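**Asunto:** Re: Evaluación comparativa de pinzas y cámaras de muñeca — estado y próximos pasos

Estimados miembros de la lista:

En respuesta a la consulta de la Dra. Ghazal Kiani, que se reproduce al final de este mensaje, se remite el estado de la comparación entre las pinzas Calska y Solach, junto con las condiciones que regirán la segunda serie de pruebas. 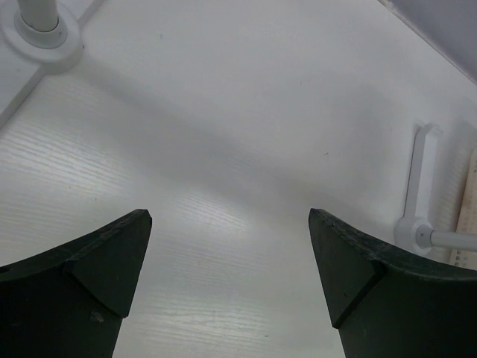
## 1. Pinza Calska

La vista de la cámara de muñeca corresponde a la pinza Calska, de dedos verde oscuro, abierta y sin pieza. Con esta apertura las dos puntas quedan dentro del campo visual y la zona de mesa situada entre ellas se observa sin obstáculos, condición que el protocolo exige para ambos modelos.

Se solicita a los operadores que tomen nota de dos aspectos. El primero es el estado de los dedos: el izquierdo presenta una pequeña marca clara bajo la faceta triangular de la punta, y el borde superior de ambos muestra irregularidades menores. No se dispone de un registro de referencia anterior, por lo que no procede atribuir estas marcas a la primera serie. En adelante se documentará el estado de los dedos al inicio y al término de cada jornada.

El segundo es la iluminación. La mesa blanca devuelve un reflejo intenso en la zona próxima a los dedos, mientras que una banda de sombra cruza la superficie en diagonal. Ambas circunstancias pueden afectar a la segmentación automática de piezas claras, de modo que la exposición deberá fijarse manualmente y anotarse en la ficha de ensayo.

## 2. Pinza Solach

La pinza Solach completó la misma secuencia con el controlador Jalali. Los resultados no se consideran todavía comparables: se ejecutó con una versión anterior del programa de cierre, y el umbral de fuerza no coincidía con el empleado para la Calska. La serie se repetirá íntegramente.

## 3. Datos de la primera serie

| Concepto | Calska | Solach |
|---|---|---|
| Ciclos ejecutados | 1376 | 700 |
| Ciclos con parada manual | 4 | 74 |
| Versión del programa | actual | anterior |

La diferencia en las paradas manuales no debe citarse en informes externos. Una parte considerable de las registradas con la Solach se produjo durante el ajuste inicial del controlador — los registros no permiten separarlas con garantías de las restantes.

## 4. Condiciones de la segunda serie

- Se utilizará el controlador Jalali con ambas pinzas, con idéntico umbral de fuerza.
- La cámara de muñeca no se desmontará entre series. Si fuera necesario hacerlo, se repetirá la calibración completa.
- Los archivos se depositarán en el repositorio Bavgate, en la carpeta asignada a cada operador.
- Toda parada manual llevará una anotación de causa. No se admitirán fichas con este campo vacío.

El análisis de los datos corresponderá al grupo de manipulación. Las objeciones a estas condiciones deberán comunicarse a través de esta misma lista antes del comienzo de la serie.

Reciban un cordial saludo,

Kianoush Rezaei
Coordinación de ensayos de manipulación

---

> **De:** Ghazal Kiani
> **Fecha:** 2 nov 2022
> **Asunto:** Evaluación comparativa de pinzas y cámaras de muñeca
>
> Estimados colegas:
>
> Con vistas a la redacción del informe técnico, agradecería que la coordinación aclarara tres cuestiones. En primer lugar, si las series de la Calska y de la Solach se realizaron con la misma versión del programa de cierre. En segundo lugar, si la imagen de la cámara de muñeca permite ver las dos puntas con la pinza abierta, pues en los ensayos de mayo una de ellas quedaba fuera del campo visual. Por último, si existe algún registro del desgaste de los dedos — en caso contrario, propongo que se incorpore al protocolo.
>
> Quedo a la espera de su respuesta.
>
> Atentamente,
> Ghazal Kiani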